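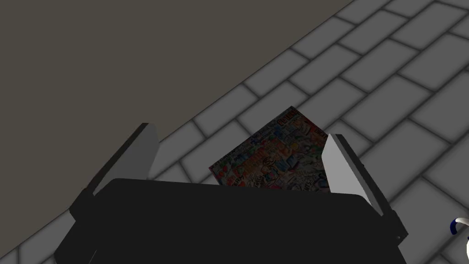 Two pale grey fingers, black brackets.

1/ Week six of the kitchen reno. I have cooked every meal on a camp stove in the laundry and developed opinions about lentils.

2/ Quote for the benchtop came in from Verstraete. They charge $550 for "templating", meaning a bloke called Bart Van Leeuwen comes over and measures it. I own a tape measure. Bart was unmoved.

3/ Liv Nygård next door did hers in laminate for less than my sink and won't stop being nice about it.
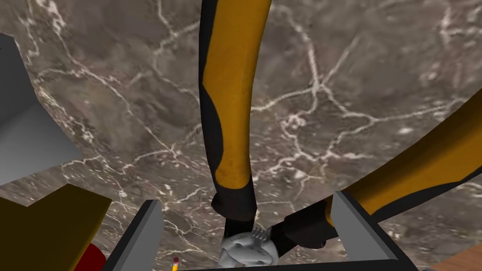
Marble in grey and taupe, with a great many white veins.

4/ Everyone has a marble warning. Lemon. Red wine. Turmeric. At this point I'd be paying to eat toast over the sink.

5/ Delivery window is 90 minutes, "sometime in December". Still working on that one.

6/ Paint is between two greys, Clurari and Prerberg. Same colour. I've bought sample pots of both and will be up at 6 am to check them in the morning light.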